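Part-time Shop Assistant, Nel Household Goods

Nel is looking for a part-time shop assistant to join the team at our Grundwood branch. The post is permanent, 15 hours a week, with extra hours in November and December for anyone who wants them.

We opened in 2008 and sell storage, kitchenware, cleaning goods and small items for the home. The shop is on two floors with a stockroom at the back. Deliveries come in through the yard on Dalon Street.

The work includes serving at the till, answering the phone, unpacking deliveries, pricing stock and keeping the shelves full and tidy. You will also help with click and collect orders, which are picked from the shop floor each morning and need to be ready by eleven. Some lifting is involved and you will be on your feet for most of the shift.
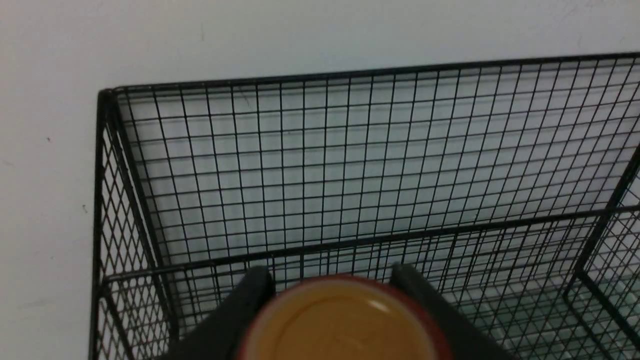

Grundwood, April 4, 2022

Wire baskets, boxes and other storage make up a large part of what we sell, and customers often come in with measurements and ask what will fit. You don't need to know the range before you start. You do need to be patient, able to use a tape measure and happy to go and check the stockroom when something isn't out.

Experience of shop work is useful but we will train the right person. We ask for basic maths, clear spoken English and good timekeeping. You must be 18 or over, as the job includes selling knives and some cleaning products.

Shifts are three afternoons a week, 1pm to 6pm. One of them is always a Saturday. The rota is put up four weeks ahead and swaps can be agreed with the manager.

Pay is reviewed every spring. You will get paid holiday, a staff discount after your first month and free parking in the Damance car park behind the shop. The 1054 bus stops outside.

To apply, send a CV and a short letter to Lwazi Venter, Branch Manager, or hand them in at the till. Please say which afternoons you can work and when you could start. Application forms are available for anyone without a CV.

Interviews will be held at the shop and take half an hour. Two references will be needed before a start date is confirmed. We reply to everyone who applies.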